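Ok so I have now been off the couch snacks and ON the trail snacks for one whole summer and I have opinions. A thread, sorry in advance

Background: back in August my friend Afroza Ranasinghe talked me into the Festholm Loop, 83 miles, no towns, one road crossing. I had never walked more than a day with a pack on. I said yes because she asked me while I was eating pie.

First thing I learned - you get sick of sweet stuff so fast. I packed granola bars like a kid packing for camp. By day two I would have traded all of them for one pickle.

Second thing: salt. Salt salt salt. Afroza had a bag of smashed-up corn chips and she ate them with a spoon like cereal. I laughed at her the first morning. I was begging by the second night.

Also please repackage your food!! Chip bags are mostly air and they puff up like balloons once you climb. One of mine popped inside my pack at the Lellby overlook and I truly thought something had bitten me.
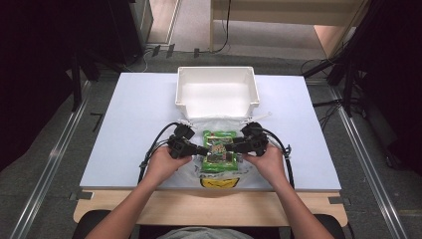 Green snack package, plastic bag, bin. My whole personality now

We did it in 4 nights, and my pack was way too heavy the whole time (I brought a hardback. It was a good hardback, but still).

Best thing I ate out there, no contest: instant mashed potatoes with crushed crackers and a squeeze of hot sauce. Takes 190 calories of crackers to make it feel like a real dinner. I've made it at home twice since and my sister walked out of the kitchen.

Worst thing: the "peach cobbler" in a pouch. It had the texture of a wet sweater. Afroza finished mine and I still don't know how.

Shoutout to Higinio Solís, who was going around the other direction and gave us half a summer sausage at the Sobczak crossing. Higinio if you ever see this, I think about that sausage every single day.

Next up is a 60 mile one in the spring if my knees agree. Send me your salty favorites, and if anybody has a way to carry pickles that doesn't leak I will be so happy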